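4.2 Coffee, Doughnuts and the Return to Duty

The second round of interviews took place in the break room of the Oltmont station, which the department calls the training annex and which has one window. We had asked for a quiet place to talk to officers about coming back to work after an on-duty injury. The annex was offered on the condition that people could keep using it to eat, and so most of our recordings include a microwave.

Of the 87 officers in the two departments who had returned from injury leave within the study period, 80 agreed to be interviewed. The seven who declined gave reasons ranging from a night-shift schedule to a short remark about researchers that we have left out of the coding. Interviews were semi-structured and lasted as long as the officer's radio allowed. Several were finished on a second visit, and one was finished in a parked car outside the Druscombe courthouse while the officer waited to testify.

We coded the transcripts using the Tamura scheme, described in Section 3, with one change. The scheme treats "return to duty" as a single event, marked by the day the medical form is signed. Our officers did not recognize this event. They spoke about a first day back, a first call, a first time using the injured hand or knee for something that mattered, and a first shift when no one asked how they were feeling. These could fall months apart. We therefore split the category into four and coded each separately, at some cost to the patience of both coders.

Formal ceremony came up less than we expected. Both departments mark a return with a short gathering at roll call, and in Skoltska there is also a plaque. Officers described these events politely and briefly. When we asked what had made them feel they were back, they talked about food. Twenty of them brought up the break room before we did, and the coders had to add a code for it (FOOD-REJOIN) after the first week. Its definition went through three drafts, the longest of which tried to settle whether a breakfast burrito eaten standing up counts as a shared meal. It does. 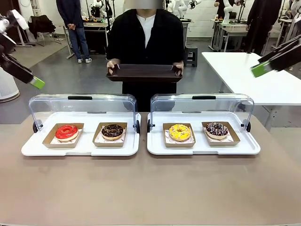

Figure 3. Doughnuts set out on two lidded serving trays.

The pattern in these accounts is fairly steady. An officer on leave is brought food, usually at home and usually lasagna. An officer on light duty is offered food first, ahead of the line, by colleagues who are being careful. An officer who is back finds that the last good one is gone and that someone has left half of a plain one in its place. Officers told us about this last stage with real warmth. One patrol officer said she knew her shoulder had healed "when the sergeant took the maple one right in front of me." Another reported being told to buy the next dozen himself, on a Friday, with no mention of his leg at all, and said he had called his wife about it.

We do not want to make too much of this. Break room talk is easy to remember and pleasant to tell, and it may stand in for things that are harder to say to a stranger with a recorder. Of the officers who raised food unprompted, 17 also described trouble sleeping in the first months back, and most did so only near the end of the interview, when the recorder had been running long enough to be forgotten. A reading of the early pages of the transcripts alone would suggest a workforce with few worries beyond frosting.

The two departments also differed in ways our sample cannot fully explain. Oltmont keeps returning officers with their old squad wherever it can. Skoltska rotates them through a desk post first, under a policy written for budget reasons and later described in a memo as a wellness measure. Skoltska officers were more likely to place their real return at the end of the desk post, and several could give the hour. They also had less to say about the break room, perhaps for the simple reason that the desk is on a different floor — the elevator was out of service during both of our visits.

Supervisors saw the matter differently again. Asked when a given officer had returned, they nearly always gave the date on the form. Asked when they had stopped checking on that officer, they gave a later date, then often corrected it to a later one still. We take up this gap in Section 4.3, where the medical form itself is examined, all four pages of it, along with the box marked "Other" that most officers had left blank.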